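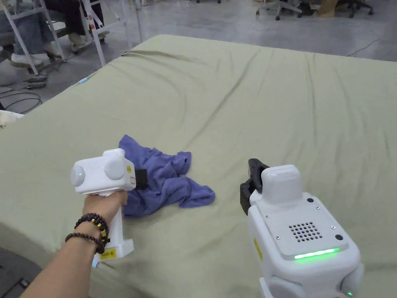 Guest House Walk-Through: Safety and Condition Checklist
Property: Sowah House, main building and annex
Completed by: Adjoa Abugri
Reviewed by: Sena Agbeko
Date of walk-through: 3 August 2025

Marks used: OK, FIX (needs work, room can stay in use), STOP (do not use until done), N/A. Comments are mine unless they have SA after them. Items carried over from the last walk-through are noted.

1. Entrance and parking

Outside light over front door: OK. New bulb fitted in spring. Comes on at dusk without anyone touching it.
Steps and handrail: FIX. The rail is firm at the bottom and moves at the top. Two of the screws into the post have pulled. Longer screws won't help if the wood has gone soft, so have the post looked at first.
Door closer: OK.
House number visible from road: FIX. The hedge has grown over the last digit. An ambulance driver would miss it at night. SA: hedge to be cut this week, and again in September before the leaves drop and clog the drain.
Parking surface: OK apart from one pothole by the trash enclosure. Carried over.

2. Smoke and carbon monoxide alarms

All alarms tested by button: OK in the main building. In the annex the upstairs hall alarm chirped but did not sound. STOP for the two upstairs annex rooms until replaced. SA: replaced the same afternoon, tested twice, rooms released.
Dates on the back of alarms: FIX. Four of them reach their end date next year. Order them together so they all match.
Carbon monoxide alarm near boiler: OK.
Carbon monoxide alarm near gas dryer: OK, but it had been unplugged and set on the shelf. Please leave it plugged in. If you need an outlet for the iron, use the one by the sink counter.

3. Exits and corridors

Exit signs lit: OK.
Back corridor clear: FIX. A rollaway bed and a box of Prendero floor tiles were stored under the stairs. The bed was moved while I was there. The tiles are still there and are too heavy for one person.
Width at narrowest point, back corridor, with nothing stored in it: 37 inches. OK.
Fire door, kitchen to hall: FIX. It was held open with a wedge at breakfast. The door itself closes and latches well. I took the wedge away. There was a second wedge by lunch. I took that one too. SA: spoke with the morning staff. If the door has to stay open for the cart we should price a magnetic hold-open that lets go with the alarm.
Evacuation map in each room: OK except Room 6, where the map shows the old layout from before the bathroom was moved.

4. Guest rooms

Window locks: OK throughout. Room 4 is stiff and needs a little silicone spray.
Window opening limiters on upper floor: OK.
Bed frames: FIX in Room 2. One leg bolt is missing and the corner has been propped on a folded piece of card. Not acceptable. Bolts are in the gray drawer in the workshop, second from the top.
Mattresses, seams and underside: OK. No stains, no sign of bed bugs at the seams or behind the headboards. I use a flashlight and an old plastic card along the piping. It takes about 30 minutes for one floor if the beds are stripped before I get there, and a lot longer if they are not.
Mattress labels: two have been cut off. Keep them on. We need the fire rating if the inspector asks.
Fitted sheets: FIX in a few rooms. Elastic has gone at the corners and the sheet rides up. Not a safety matter, but guests mention it. Move the worn ones to the rag bin.
Lamps and cords: FIX in Room 1. The bedside cord runs behind the bed leg and has been pinched flat. Cord not split. Replace the lamp, do not tape it.
Wardrobes fixed to wall: OK. Carried-over item from last time is now closed.
Carbon filter in portable air cleaner, Room 5: overdue. Write the change date on the unit in marker.

5. Bathrooms

Hot water at tap: OK. Ran each one until steady and checked with the probe. Annex was a bit warmer than the main building but within our limit.
Ground fault outlets: OK, all tripped and reset.
Grab bar, accessible bathroom: OK. I put my full weight on it.
Non-slip surface in tub: FIX, Room 3. The strips are peeling at one end, which makes a trip edge. Scrape off and replace the full set.
Caulk: FIX, Rooms 3 and 6. Mold along the back edge. Cut out, dry for a full day, redo.
Fans: OK except Room 2, noisy. Clean it first before ordering a new one.

6. Laundry and linen store

Dryer lint screen: OK at time of visit.
Dryer duct behind machine: STOP. Duct crushed against the wall and packed with lint for the first foot or so. Dryer taken out of use. SA: Bikness sent someone the next morning. Duct swapped for rigid pipe, machine pulled forward, spacer block screwed to the floor so it can't be pushed back again.
Cleaning products labeled: FIX. Two spray bottles with no label. I emptied them. Decanted products need the name and the date on the bottle, even if only one person uses them.
Bleach stored apart from other products: OK.
Shelving: OK. Heavy comforters should go on the lower shelves, not the top one.
Step stool: STOP. Hinge pin bent. Put in the dumpster with the legs tied together. SA: new one ordered.

7. Kitchen

Extinguisher and fire blanket: OK, both in place, gauge in the green, tag in date.
Hood filters: FIX. Greasy to the touch. Move from monthly to every two weeks while the house is full.
Fridge log: OK, with gaps on two mornings. If you forgot, leave the line blank. Please don't fill it in later.
Floor by dishwasher: FIX. Mat curls at one corner.
First aid kit: FIX. No burn dressings and only the small bandages left. Restock from the Wivetum order.

Open items and who has them

Front handrail post: Adjoa to get a price.
Tiles out of back corridor: Sena, with help.
Room 6 map: Adjoa.
Room 2 bed bolt: do before next check-in.
Tub strips and caulk: maintenance, one room at a time so we don't lose both.
Hold-open for kitchen door: Sena to decide.
Pothole: still waiting on the paving company. Cone left beside it for now.

Signed copy is in the binder at the front desk, behind the boiler certificate.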